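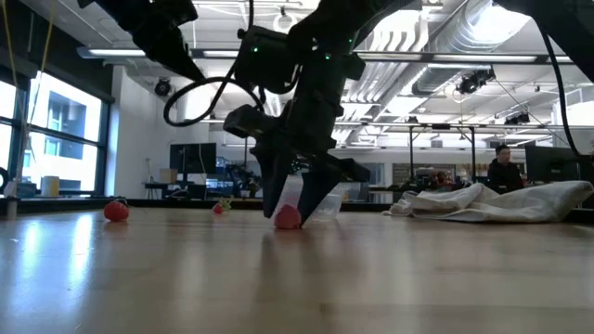
Nail table inspection checklist, with my comments

This is the list we use in the salon before the first client sits down. I wrote it for our own girls and then some readers asked to have it, so I put it on the page. Please change it to fit your place. I write the mark first (OK, REPEAT or STOP) and after it the comment. STOP means no client at this table until the point is repaired.

Last full inspection: December, Saturday, before opening. Tables checked: 2.

1. Hand washing place

1.1 Soap in the dispenser, paper towels in reach. OK
Comment: Cloth towels went home with the laundry and should stay away from this sink. Paper only.

1.2 Client washes hands before service. OK
Comment: Also the client who says she washed them already. Ask politely and walk with her to the sink.

1.3 Nail brush at the sink. REPEAT
Comment: The brush was standing with the bristles down in a small puddle. Hang it on the hook.

2. Metal tools

2.1 Pushers, nippers and scissors washed with soap and brush before they go to the disinfectant. OK
Comment: The liquid does not remove skin or dust. If there is still something in the joint of the nipper, it goes back to the sink.

2.2 Tools completely under the liquid, handles too. REPEAT
Comment: In the tall jar the handles of the long pushers were out. We have now the flat tray from Zorkov, in which everything can lie down. Use the tray for long tools and the jar only for short ones.

2.3 Disinfectant mixed today, time written on the label. OK
Comment: It was written 1415 on one label, from the second mixing. Good, please continue to write it like this. A label with only the word "new" does not help me.

2.4 Contact time by the bottle label, with the timer. OK
Comment: Do not guess it from the song on the radio. I have done this myself in my first year and I am not proud.

2.5 Nipper edges without rust and closing evenly. STOP
Comment: One pair has an orange spot near the spring. Taken out from the drawer. It should go to sharpening, and if the spot stays it goes to the trash.

3. Files, buffers and other things for one client

3.1 New file for every client. OK
Comment: We have still 12 packs of the Cloto files on the shelf. The gray ones are too rough for natural nails, take the white.

3.2 Used files thrown away or given to the client. OK
Comment: Write her name on the envelope if she wants to keep it for the next visit.

3.3 Orange sticks broken after use. REPEAT
Comment: I found a whole one lying beside the cotton. Was it used or not? I could not know, so it was thrown away. Break them in half at once.

4. Electric file

4.1 Cable without cracks, plug sits firm. OK
Comment: Move the cable with your fingers along the full length, especially near the handpiece where it bends most.

4.2 Bit runs straight, no shaking. OK
Comment: Start slowly and look at the tip from the side. A bent bit burns the nail before the client can say something.

4.3 Speed limit for our beginners. OK
Comment: 2000 turns is the start for learning on cuticle area, and only on practice hands. On the Engelhardt handpiece the wheel jumps easily, so look at the number again when you pick it up.

4.4 Bits cleaned from dust and disinfected. REPEAT
Comment: White dust was in the grooves of the ceramic bit. Brush first, then liquid, then dry.

5. Lamp

5.1 Inside plate clean, no hard gel drops. OK
Comment: Wipe it when the lamp is off and cool.

5.2 All lights in the lamp are working. OK
Comment: Test it with a drop of gel on a plastic tip. If the middle is soft after the full time, the lamp is STOP.

5.3 Lamp and gel are suitable for each other. OK
Comment: Many allergies come from gel which was not fully cured. Please do not mix one brand of gel with any lamp you have in the cupboard. Read the paper from the gel maker, and if there is no paper, ask the shop for it.

6. Polish, remover, liquids

6.1 All bottles closed and labeled. REPEAT
Comment: The small pump bottle had no label. It smelled like acetone but smelling is not a method. Emptied in the correct can and labeled new.

6.2 Remover away from heat and from the wax warmer. OK

6.3 Trash can with lid, emptied in the evening. OK
Comment: Cotton with acetone makes the whole room smell if the lid is open. The foot pedal is slow, push until the end.

6.4 Magnetic polish: magnet wiped after each client. OK
Comment: It is easy to forget the magnet, it does not look like a tool. But we hold it very near to the wet nail, and polish collects on the border.

7. Air and dust

7.1 Dust collector running before filing starts. OK

7.2 Filter changed. REPEAT
Comment: The new filters are still on the way from Trarkport. Until they come, shake out the old one outside, with mask, and not beside the door of the bakery please.

7.3 Window opened between clients. OK

8. Client skin and nails

8.1 Look at both hands before you start. OK
Comment: Redness, open skin, green or yellow color under the nail: no service, and we recommend a doctor. We do not give the name of an illness, we are not allowed and we do not know it.

8.2 Question about allergies written on the card. REPEAT
Comment: On two cards the line was empty. Empty is not the same as "no". Write "no".

Still open: nippers to sharpening, filters, hook for the nail brush (the glue one is already falling). I will look at the points with REPEAT again next Saturday and write the result under this list.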